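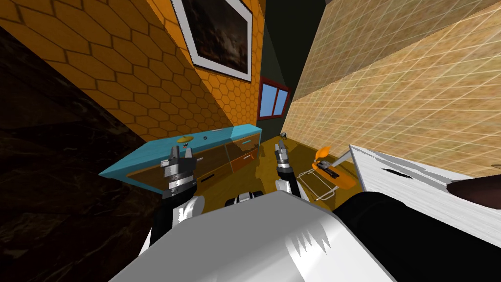 Head camera view tilted in sim, arms fine – what am I missing?

Posted by Fotis Zervas

Hi all. Two-arm robot in a simulated kitchen, set up from the Stokano starter files. Everything loads, arms move, grippers open and close. But the head view comes out rotated so the walls and the cabinet run diagonal, and the white torso shell takes up the whole bottom middle. Also got jagged bits along a fold in the shell, low down near the centre.

Tried so far: reloading the room, different room, lowering the head pitch. Pitch does move the view but the tilt stays. Haven't touched the arm mounts. Is it the camera mount or the head joint? Need to record 60 runs before the end of December and don't want to do them all twice.

Davoud Ghaffari

Same here on mine, reinstalled and it went away. Try that first maybe. Graphics driver as well.

Aliki Katsaros

Wouldn't reinstall yet, you'll lose your joint offsets. Do it in this order.

Set every head joint to zero by hand and pause. Still tilted? Then it's the mount. Level? Then it's your start pose, look for a roll value saved in there.

If it's the mount, open the robot file and find the fixed joint between head and camera. Three rotation numbers. Check the units – ours wanted radians and someone had typed 90, so you get a daft angle that looks nearly sensible. Also check the order of the three, the importer we use (Kovodlow) swaps first and last if you leave it on default. Change one at a time, save, reload the robot as well as the room. Reloading the room on its own keeps the old mount, caught me out twice.

Then the torso. Some shell in view is normal on this sort of build, but if it's hiding where the grippers go when they're down low, move the camera forward a bit on the mount. Small steps. Too far and you end up looking out from inside the head cover and get bits of it flickering.

Jagged fold is a seperate thing. Usually two surfaces of the shell sitting on top of each other. Hide the inner one, or push the near clip out slightly. Won't hurt the arms, only the picture.

Once it's level put both arms in the home pose and save a still. Compare against it every morning before you record. We lost 137 runs to a mount that had reset itself after an update and no one looked.

Manouchehr Rezaei

What Aliki said re units. One more – if you've got a base roll set anywhere the whole robot leans and the camera is doing its job properly. Look from an outside camera, check the torso's upright against a wall. Takes a minute. Do that before editing any files tbh, and keep a copy of the orginal.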